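At Pirbridge, the comparison of grippers has moved from the test bench to the kitchen counter. The program, led by Mikkel Bach, sets the Vomura parallel gripper against two rivals from Stougaard and Zedholm – 3 designs in all, each given 1000 attempts with ordinary cooking tools.

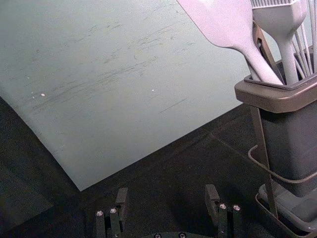
The parallel gripper beside the utensil caddy, with a spatula, brush and whisk in the container.

Light, smooth handles standing close together are a demanding test. A gripper must close on one and leave its neighbors in place. Bach's team records every attempt with wrist and chest-height cameras, and compares the two views afterward.

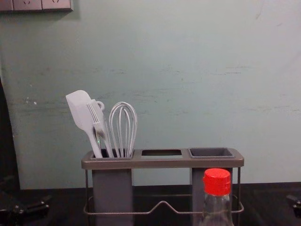
Results from the first 517 attempts favor narrow fingertips. The full comparison is due in May.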